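Shared Land and Water Mediation, Mapplebeck District
Second progress report to the Sallero Fund
Period covered: March to July

1. Introduction

We are pleased to send to the Sallero Fund our second progress report. It follows the same order as the first report, so that the reader can compare the two without difficulty. The financial table is sent separately by our bookkeeper and I refer to it only where it is necessary.

As the Fund knows, the project works on disputes over the use of water points and common grazing in Mapplebeck district. The disputes are mostly between settled households, who grow vegetables and maize near the river, and households who bring animals down from the Virkwood side in the dry months. The district council has the legal power to decide such cases, but a decision by the council takes long and it is often not respected by the party which lost. Our task is to offer mediation before the case reaches the council, and to help the council to write clear local rules.

2. Mediation cases

In this period the mediation office received 187 requests. This is more than we expected when we wrote the plan. One cause is the late rain, which kept the animals near the river for longer than usual. Another cause is that people now know where the office is. In the first period many of them went first to the police post and were sent to us only afterwards.

Most of the requests concern damage to crops. The second largest group concerns the hours of access to the water points. A smaller number concerns old boundaries between fields, and these we have to refer to the land registry, as our agreement with the council does not allow us to treat questions of ownership. I mention this because applicants are often disappointed by it, and we have changed the intake form so that they learn it on the first day.

In the crop damage cases we continue to use the joint visit. Both parties walk through the field together with a mediator, and the damage is written down in the presence of everybody. The form is now on a single page and exists in both local languages. The earlier form had three pages and the last one was very often left empty.

We must report that three agreements were broken in this period. In two of them the payment was not made by the agreed day, and after a new meeting it was made in parts. The third one concerns a gate at the lower water point, which was closed again by one family although they had signed that it would stay open. This case has been passed to the council and we do not have the result yet.

3. Local rules on water points

The drafting of the local rules has gone more slowly than the plan says. The first draft was ready in April. It was discussed at an open hearing in the Mapplebeck market hall and then at another one on the Virkwood side. At the first hearing the discussion was calm. At the second one there were strong objections to the article on fees, because the herding households understood that they would pay for each animal, and the farming households would pay nothing for irrigation.

The text was in fact not clear on this point. We have written the article again with the council's legal officer. In the new version each household pays the same yearly amount, and the irrigation channels are treated in a separate article. The council has put the draft on the agenda for its autumn session. We had promised the Fund a vote before the end of July, and I am sorry that this was not reached.

4. Youth and livelihoods component

This component is carried out by our partner Cletis, which runs the training centre in Mapplebeck. The reasoning in the project document was that young people from both communities should spend time together on something which is not the dispute itself. It is also the part of the project which parents ask about most.

The group has 17 participants. It meets in the afternoon, from two o'clock, so that those who have work with the animals in the morning can also come. Attendance was good until June and became weaker after that, when the families on the Virkwood side began to move. Cletis has proposed to divide the course into shorter blocks, and we support this proposal. It has no effect on the budget.

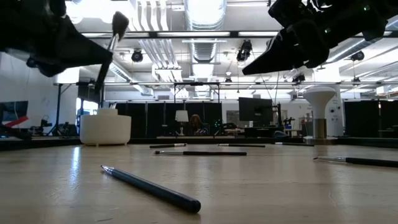
Brushes on a wooden table, with two black grippers above.

The course fee remains free for the participants. Transport is paid by the project for those who live more than an hour on foot from the centre. In the first report we wrote that the transport costs were too low in the budget, and this is still so. We have covered the difference from the line for printed materials, where there was a saving after the form was shortened. The Fund agreed to this change in writing.

5. Work with the council and the police post

The monthly meeting with the council has taken place each time, except in May, when the council chamber was used for the budget session. The meetings are useful but long. We have suggested that cases already closed should be reported only on paper, and this was accepted from June.

With the police post we have now a written procedure. When an officer receives a complaint about animals in a field, and no person is hurt, he gives the complainant our address and notes it in his book. If there was violence or a threat with a weapon, the case stays with the police and we do not take part. Before this procedure the decision depended on which officer was on duty, and some families came to us after events which we are not trained to deal with.

6. Difficulties

The main difficulty is staff. We have two mediators for the whole district, and with the present number of requests the waiting time before a joint visit has become too long. For crop damage this matters very much, as after a few days the marks in the field can no longer be read and the parties begin to argue over what was there. We have tried to give priority to these visits, but then the water point cases wait.

A further difficulty is the road to the Virkwood side, which was closed twice after heavy rain. On those days the visits were postponed. The office motorcycle was also under repair for part of April and we had to borrow one from the council.

Lastly, there was a rumour before the second hearing that the project wants to sell the common grazing to an outside company. We do not know where it began. We answered it at the hearing and with a notice at both water points, but some people still ask, and I think that we will have to answer it again before the vote.

7. Plan for the next period

We will support the council with the final text of the local rules and print a short version in both languages when it is adopted. If the vote is again postponed, we will inform the Fund within the same week.

We will train members of the water point groups to make the first written record of crop damage, so that the mediator can arrive later without loss of information. The training material is half finished.

Cletis will begin the shorter course blocks when the families have come back. The dates will be agreed with the parents, as it was done the first time.

8. Request to the Fund

We ask the Fund to consider a third mediator position for the remaining part of the project. The cost could be covered partly from the amount which was reserved for the external review, if the Fund agrees that the review can be smaller. A calculation is attached to the financial table. We would be grateful for an answer before the autumn session of the council, because the new person should be present when the rules are introduced.

The list of closed cases, without the names of the parties, is kept at our office in Mapplebeck and can be sent on request.

Project coordinator
Shared Land and Water Mediation, Mapplebeck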